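Ticket 306: Gistska tracker loses the left cube

Still chasing this one! Left gripper pose drops out in Pliltine replay whenever I reach for the table edge (the right one is fine, ugh). I bumped the pose buffer from 1000 to 2000 and got the same gap, starting at sample 700. My hunch is our marker filter tossing steep angles, so I'm turning that off next and rerunning. Leaving this open. 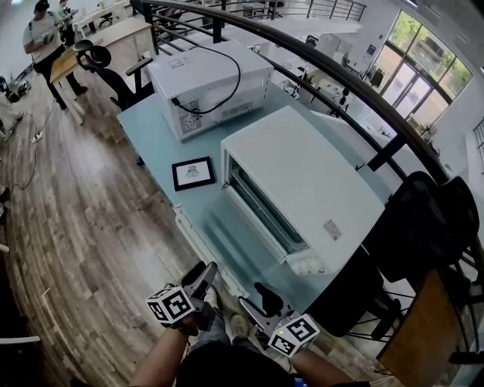 Both marker cubes at the table edge, toaster oven and microwave behind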